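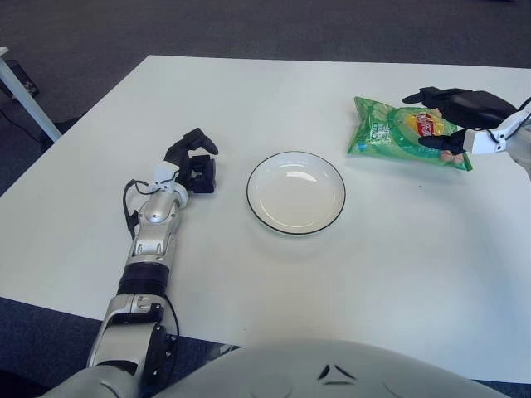

Photo: Aleksi Saarela

Omham Rimmed Snack Plate, white with black edge

I've sold a lot of plates in my time and I still get a bit giddy about a good plain one. The Omham is a white, round, shallow plate with a thin black line running round the rim, and that line is the whole reason I ordered it in. On a white table (mine at home is white too, which is probably why I noticed) an all-white plate sort of disappears. Put this one down and you can see exactly where it stops!

It's meant for snacks and small lunches. A bag of crisps tipped out, a sandwich, toast and a boiled egg, the last of the birthday cake. I wouldn't serve soup on it, or anything with a lot of gravy. The sides are low and you'll be chasing it across the table. For that sort of thing have a look at the Rocha pasta bowl, same black edge, a good deal deeper.

The finish has a soft gloss to it, so it picks up a bit of shine from the lights overhead. I like that. My colleague Vitória Ramalho prefers the matt Alero range and we've agreed to differ (she's wrong, but she does the ordering, so we stock both).

How I've been using mine

I've had a set since November and they've gone through the dishwasher most nights. The black line on all of mine is as crisp as when I opened the box. I did chip one, but I dropped a jar of olives on it, so I can't really hold that against Omham. They stack nicely and don't rattle about, and they fit in my narrow cupboard with the door shut, which my old dinner plates never managed.

Microwave is fine for warming things up. Please don't put them in the oven or under the grill. If you get grey cutlery marks, a dab of bicarb paste on a damp cloth shifts them, just go gently round the rim.

Buying them

Sold singly or in a box of 3. If you're kitting out a staff kitchen or a café, we do a carton of 50 as well, and Tiago Barreto on the trade desk will sort you out a price. Cartons come on a pallet, so do tell him if you've got stairs!

Item code: 1771
In stock: 198 singles
Colour: white, black rim
Shape: round, shallow
Dishwasher: yes
Microwave: yes, for reheating
Oven or grill: no

A few things people have asked me

Does it come in other colours? Only the white for now. I've been on at them for a white one with a green rim and I'll put it up on the Gusus new arrivals page the minute they give in.

Is there a matching mug? There is, and it's lovely, but it sells out quickly. Drop us a line and I'll add you to the list.

Can I return just one from a box? Sorry, boxes have to come back complete. Singles are fine on their own, as long as they haven't been used.

Page updated 16 July 2024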